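Ticket 598
Product: Waladel hand-held gripper kit, pair
Supplier: Thorlacius
Raised by: Renato Malabanan, Gastmont
Status: open, waiting on supplier
Priority: normal (I asked for high)

Opened 27th November

We have the Waladel pair on trial and have to decide by March whether to buy. The sales sheet says it will "pick up and sort small household items, including jewellery, with no set-up by the user". I'd like somebody to tell me which jewellery they had in mind.

Problem: the fingers close on a string of beads and the reading on the tablet says "grip OK" when there is nothing between the pads. It happened on 5 of 13 tries this morning. Bangles are fine. Anything stiff is fine. Anything that slumps when you touch it is a gamble.

Firmware is whatever it came with. The tablet says version 2 and won't say more than that.

Reply from support, Thorlacius

Thank you for your report. Please wipe the finger pads with a dry cloth, restart both grippers and run the pad check from the menu. Uneven surfaces can affect the reading. Could you also tell us what the items are resting on?

Reply from Renato

Wiped, restarted, checked. Pad check passes on both hands, every time. It also passes if you run it while holding a pencil, so I'm not sure what it is checking.

The items are on a cloth-covered table. I don't accept that as the cause. People keep necklaces on dressing tables and in tins, on cloth, in a heap. If the kit needs a bare flat worktop, the sales sheet should say so. 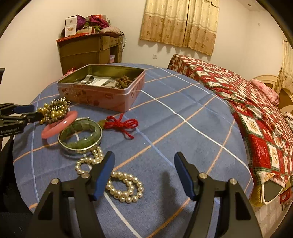
I went back to it after lunch and tried three things. Coming down slower made no difference. Opening the fingers wider first helped a little with the pearls, though I wouldn't put money on it. Going in from the side with the other hand to hold the strand still was the only thing that worked more than once, and that needs two people who are good at it, or one person with a lot of patience.

Reply from support, Thorlacius

Our colleagues at Wavotgate, who wrote the grip software, believe the threshold may be set low for light items. Please go to Settings, Grip, Advanced and raise it by one step.

Reply from Renato

There is no Advanced under Grip. There is Basic, and a greyed-out line with a padlock. Is that the paid tier? If so, please say it plainly, as the quote we were given makes no mention of one.

Please also leave this ticket open. The last one was closed as "user resolved" and I had resolved nothing.

Reply from support, Thorlacius

Passed to Wavotgate. We will update you when we hear back.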